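Skulter shared workspace, October progress note

Clear-desk work at Skulter is behind where the proposal said it would be. We asked for 1000 and have spent 600, mostly on shelving from Esel. Marites Estrella has kept the new rules posted, but I doubt posters change much.

The shared table:

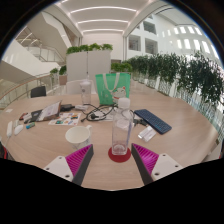
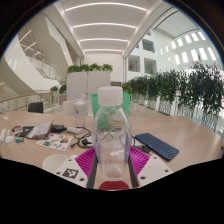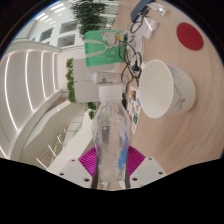 My view is that storage was the wrong thing to buy first. People leave drinks where they sit, and a clear bottle with a white cap stays out on the wood however many shelves we put up - so do keyboards and cables. Higuchi has offered a drinks station for about 100. I would try that before paying for the second Rirex cabinet, and I'd hold the rest of the grant until we see whether it helps.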